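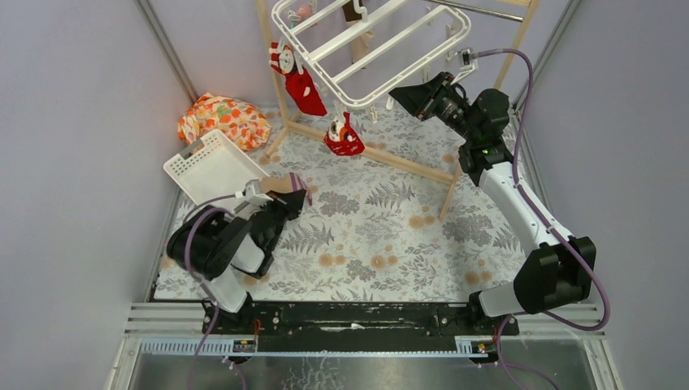
Review: Ikico two-arm kit, after one school year in our robotics club

I lead the robotics club of a secondary school together with my colleague Rosário Mota. We bought the Ikico kit in August, and our students worked with it until the end of the school year. Before that we had a small wheeled robot from Flivska, so two arms were a big step for us. I write this review for other teachers who think about buying it.

The price was 1,835 for the set with 2 arms, the rail and the cables. The bigger set with the closed cell costs 2,809. We took the smaller one and made the cell ourselves, from metal profiles and panels. It took the students three weeks of club time, and I do not regret it, because they learned to measure before they cut. Not all of them learned it the first time.

Assembly. The manual is good for the mechanical part and poor for the electrical part. The arms sit on one black rail at the front, and this part is very solid. The cables are another story. They run outside of the arm in loose curves, and you must leave enough length at the wrist, but not so much that the gripper catches it. We fixed ours again and again during the first month. Ikico should print a drawing of the correct cable path. The purple color at least is easy to see against the white links.

Our project was laundry. The students chose it themselves after a long vote (the other idea was chess). The arms must work with small cloth pieces, a drying stand, a hanging rack with clips and a white plastic basket. It sounds like an easy task for children, but for a robot cloth is terrible. A block has always the same shape. A cloth bag has a new shape each time you drop it.

The gripper is strong enough for the basket with its small holes. Thin fabric is more difficult. The fingers often take two layers when you want one, and the students added rubber pads from Brotau, which helped a lot. Clips are the weak point. To open a clip and hold the cloth at the same place needs both arms, and the timing in the Ikico software is not easy to adjust. Our youngest member, Đào, wrote a small program that lets one arm wait for the other. After this the club had much more fun.

One advice about the mat: choose it early. We use a white one with gray leaves and peach-orange dots, and the students like it, but I would now try two or three mats before the teaching of positions starts. Changing it later costs you an afternoon.

Noise is acceptable. We could talk normally next to it. Spare parts came quickly, except one wrist joint, for which I wrote many e-mails. The answers were always polite – the joint was still late.

The software saves each exercise under a number, and at the end of the year we had 123 saved exercises. Please give them real names from the first day. We did not, and now only Rosário knows which one is the basket.

I would buy the kit again for students of 15 years and older. For younger groups I would stay with wheels for one more year.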